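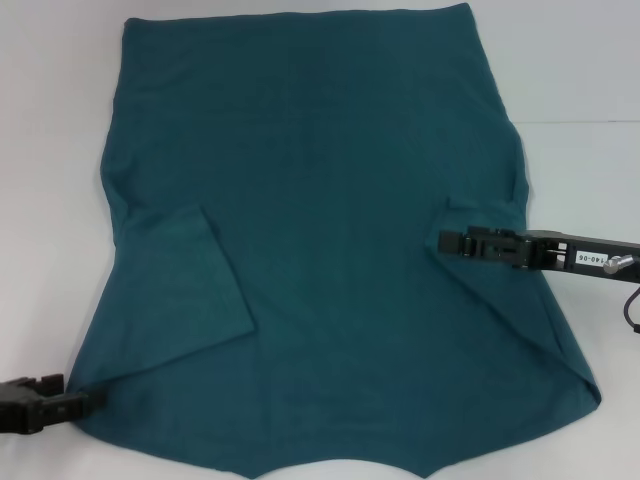

The capsule wardrobe, eight months in

I have been putting off writing this because I was rude about capsule wardrobes in a post last year and several of you wrote in to say I should try one before I moaned. Fair enough. I tried one.

The book I used was Lucienne Vasseur's, the one with the linen cover that was on every table in every bookshop before Christmas. Her claim is that a person can dress for a whole year out of 20 pieces, and that doing so will save money, time and what she calls "morning energy". I don't know what morning energy is. I have never had any to save.

She starts you off with a clear-out. Everything goes on the bed, and you are meant to keep what you have worn in the last month. I did mine in February, so by her rules I should have thrown away every summer thing I own. There is a footnote about seasons on page 80, long after the bin bags have gone to the charity shop. I kept the shorts.

Then comes the shopping, which I had assumed a book about owning less would skip. No. You need the right twenty pieces, and the ones you already have are mostly wrong. She recommends a plain T-shirt from Velon and trousers from Imhof, and by the time I had priced up her list in full it came to more than £400, without shoes. I bought one T-shirt and gave up on the rest. It is a decent T-shirt. So was the one from the supermarket.

My sister-in-law Odette Leblanc did the whole thing properly, list and all, and she says she loves it. She also borrowed a jacket from me for a christening and has not given it back, so I make that twenty-one.

What about the money?

I looked for proof that any of this saves anything and could not find much. The figures that get passed round on blogs all seem to come from other blogs. One site, Nonditia, has a calculator where you put in what you spend on clothes and it tells you what you'll save, but it gave me a healthy saving when I typed in nought. I wouldn't plan a holiday round it.

My own spending did go down a bit. I also had a boiler to pay for this year and stopped going into town on a Saturday, and I suspect those two did more than Lucienne Vasseur.

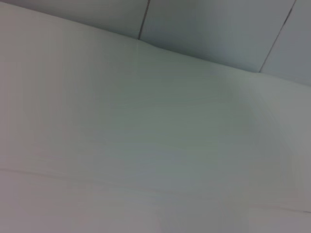

Laundry, the part she leaves out

If you own fewer clothes you wash them more often. I would have thought this was obvious but it gets half a paragraph in the book, and that half is mainly about lavender. With five tops on the go I was running the machine midweek with hardly anything in it, which can't be good for the bills or for the tops. The grey one has already gone thin at the elbows.

I asked in the Worgate branch of the dry cleaner's whether people were bringing in more or less these days and the woman said "same". Make of that what you like.

So I am back to a full drawer. I did keep her tip about hanging cardigans over the bar of the hanger, and the book is going to Odette if she brings the jacket back.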